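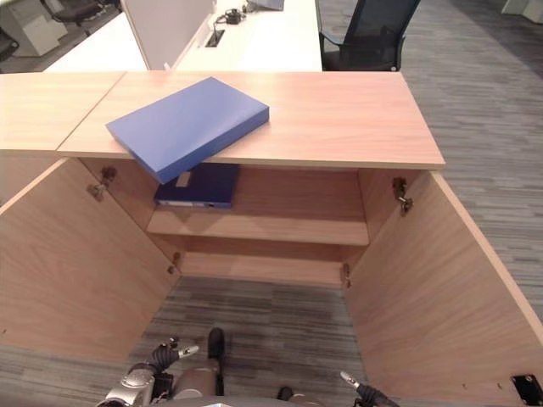
Jisaveo two-arm kit: is the cabinet filing package worth paying for?

We are trialing the Jisaveo mobile kit with two arms and the stock grippers. The base price covers pick and place on open surfaces. The Zustberg add-on is sold separately and is supposed to handle cabinets: open both doors, move a binder or file box between the top and the shelf, close up again. Our cabinets are light wood with cup-style hinges, and the doors swing wide. The job is mixed, with flat binders on the inside shelf and box files on the top.

Two things I can't get from the data sheet. Does the add-on plan around open doors, or does it treat the cabinet as a plain box? And does it cope with a file box that sits at an angle with one corner past the front edge of the top? Firmware is build 1081.
Posted by shelf_depth, March 3, 2026

noddale_bench
Yes to the first, with a condition. The add-on keeps a door model for each cabinet, but you have to teach it with the doors fully open. Run the teach routine once per cabinet type and save it under its own name. If you skip this, the planner uses the closed outline and the wrists come in too close to the door panels.

On the overhang, build 1081 measures the box from its top face only. It finds the rotation well enough. It does not check what is underneath, so with a binder on the shelf below the corner it may plan a low approach that passes over the binder. Build 1118 adds a clearance setting for this. We set ours to 2 inches and have left it there. Update before you judge the package.

Binders lying flat are the weak point. The fingers need a free edge, and a glossy cover gives them little to hold. We set ours down with the spine toward the door opening. In our log, 327 cycles since August, most of the failed picks were flat binders. Box files were rarely a problem.

tolerance_stack
We looked at the Halvorsen unit as well. Single arm, so it opens one door, backs off, then does the other. Slower, but the door handling comes in the base price. If you only file binders I would get a quote on that one before paying for Zustberg. I have not run it on carpet.

k_rail
Have you tried just leaving the doors open — or taking them off? Cup hinges usually unclip. Then you don't need the add-on.

shelf_depth
The doors have to close at night, so they stay on. Updating to 1118 first, then I will redo the teach routine.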